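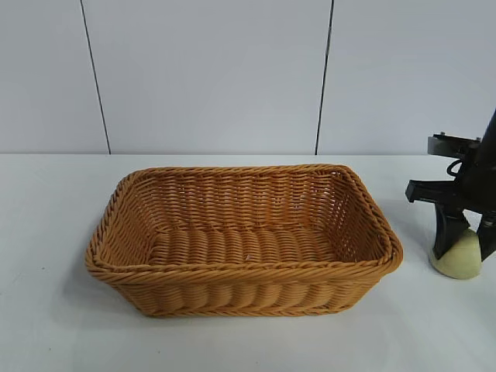

Bread basket day! I have wanted a proper bread basket for so long and kept talking myself out of it, and now I own one and I am far too pleased with it. Five dollars! Five, at Resell, bottom shelf, under a stack of placemats with roosters on them (I left the roosters).

I only went in for jam jars. I never did get the jam jars. I'll have to go back.

It's a rectangle with rounded corners, wider than it is deep, and the sides lean out a bit so it's more of a tray than a bowl. The color is what got me, a light tan with some orange in it, like the top of a roll when you take it out two minutes before it's really done. It's the plastic sort of rattan and I don't mind that one bit. The real cane one we had when I was growing up shed little splinters into the napkins and finally unraveled at one end, and then it lived on top of the fridge holding batteries. This one has a shine on the rim where the light hits it, so you can tell, but so what? I can put it in the sink. I can put it in the sink every single day if I want to.

The rim is my favorite part. It's a fat braid, a lot of strands twisted together, a touch darker than the rest, and it goes all the way around. I spent a good part of the afternoon trying to find the spot where the braid starts and ends and I still haven't found it. Somebody knew what they were doing, or some machine did. The front right corner puffs out a bit more than I expected, and I've decided that will be the corner that faces the window.

And then the weaving isn't even the same all over! I love this. The walls inside are thin strands going across in neat rows, very fine, almost like cloth, but the floor is thick round coils that run front to back, so it has ridges like corduroy. I'm hoping the ridges will let some air get under the bread. My one gripe with putting warm rolls in a bowl is always the soggy bottoms. And the outside at the front has those wide rounded bumps going up and down, a bit like the edge of a pie. Three kinds of weaving in one five dollar basket.

Washed it tonight. Warm water, a squirt of dish soap, and the old toothbrush for the rim. Rinsed it, shook it over the sink, got my sleeves wet, and stood it on its side on a towel. I'd guess the coils will be the slow part to dry, so I'm leaving it out all night and not touching it. (I have touched it twice.)

Note for later, a lining. It needs a cloth. I went through the drawer and here's where I am:

The blue check is too small, it would just sit in the bottom like a hankie.
The white one with the drawn thread edge is lovely but has the beet stain, and I'd have to fold it so the stain is underneath, and then the nice edge is underneath too.
The yellow one is big enough and soft from washing. Yellow against that tan, though? Maybe. I'll look at it in daylight.

If none of them work I have the end of the Pliltico linen left over from the kitchen curtains, the oatmeal color. There should be enough for a rectangle with a bit of overhang on the long sides. I'd hem it by hand, in front of the TV, a narrow hem. I don't want it hanging over so far that it hides the braid. That would be a crime.

What goes in it first? I've been thinking about this since the checkout line. The sensible thing would be the rest of the store loaf, sliced. No. It's getting rolls. I want to make the potato rolls, the soft ones, and pack them in close together so they hold each other up. I did a practice batch in January that came out heavy as doorknobs and I'm sure it was the milk, I had it too hot. This time I'll let it cool until I can hold a finger in it and not flinch. Fifteen minutes on the counter ought to do it, and I can mash the potato while I wait.

The plan so I don't have to think in the morning:

Boil the potato first, before coffee.
Butter out of the fridge tonight. (Done, just got up and did it.)
Dough going by nine. First rise by the radiator, in the big bowl with the plate on top.
Shape before lunch, second rise while I eat, bake after.
Brush with butter the minute they come out. Don't skip this again.

I'm out of the good flour, or nearly. There's a bit of the Skestisach left in the bag, the one with the folded top, and I can stretch it with the plain. I weighed it and I'm 65 grams short if I go all Skestisach, so it'll be mostly that and a scoop of the other, and I can't believe anybody will taste the difference with that much potato in there.

I also got carried away thinking about everything else it could hold. Clementines! They'd look wonderful, orange on tan. Or the mail, but no, if mail goes in it once then it will be a mail basket forever, I know this house. Or garlic and onions, except the papery bits would get down between those coils and I'd be picking them out until summer. Bread it is. Crumbs will get in there too, of course, but crumbs shake out. I tried tipping it over and giving the bottom a good smack and I think that's the method.

Where it will live is not settled. It doesn't fit on the shelf over the toaster, the flare at the top makes it just too wide to slide between the brackets. So close! I tried it lengthwise, sideways and on a slant. It does fit on top of the cabinet, but then I'd need the step stool every time, and I'd stop using it inside a week. I think it can simply stay on the table. The table's been needing something. If I move the salt and the pepper mill to the windowsill there's a good open space in the middle, and then it's right there at breakfast with no getting up.

I looked up baskets online before bed, only out of curiosity. There's a set by Liao with three sizes that nest, and it had 1,395 reviews, and I read a lot more of them than a grown person should. One said the weave was "too orange." Too orange! Mine is just orange enough. Somebody else keeps theirs in the bathroom with washcloths rolled up in it, and I have to say that sounded nice, and now I'm wondering if Resell might ever get a second one. I could check when I go back for the jars.

It's getting late and I want to be up for the potato. February is such a good month for this, when it's gray outside and the oven being on is a treat all by itself. I'm going to go see how the towel is doing and then bed. Need to remember to look for the rolling pin too, the little one, I think it's in with the cookie cutters -- or did I lend it out at Christmas?

Later: it was in with the cookie cutters. Towel was soaked so I swapped it for a dry one and turned the basket onto its other side.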